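Rindstead Hall, ground floor and basement
Walk-through checklist, January

Exit doors open from inside without a key: OK
Exit signs lit: OK, except rear stair. Bulb on order.
Extinguishers, tags current: 12 checked, one tag missing (kitchen).
Handrails tight: basement rail loose at the bottom bracket. Fix before next rental.
Smoke alarms tested: OK
Paint and plaster: see comment.

Comment on paint and plaster. The building dates from 1940, so treat any old paint as lead until tested. No sanding or scraping. Wipe down sills with a damp cloth. 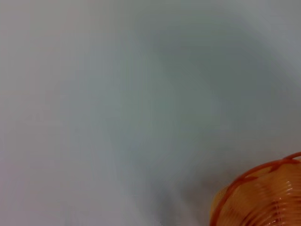 Elibariki Shemweta asked that the boiler room door be added to the list, as it has been found propped open twice and the closer no longer pulls it shut. Added under fire doors.

Fire doors: boiler room fails. Closer to be replaced by Chege.
Electrical panel, 30 inches clear in front: fails, we need 36. Move the folding chairs.
Hall capacity sign, 100 persons: posted, faded. Reprint.
First aid kit: short on gauze and gloves
Water heater setting: not checked, room locked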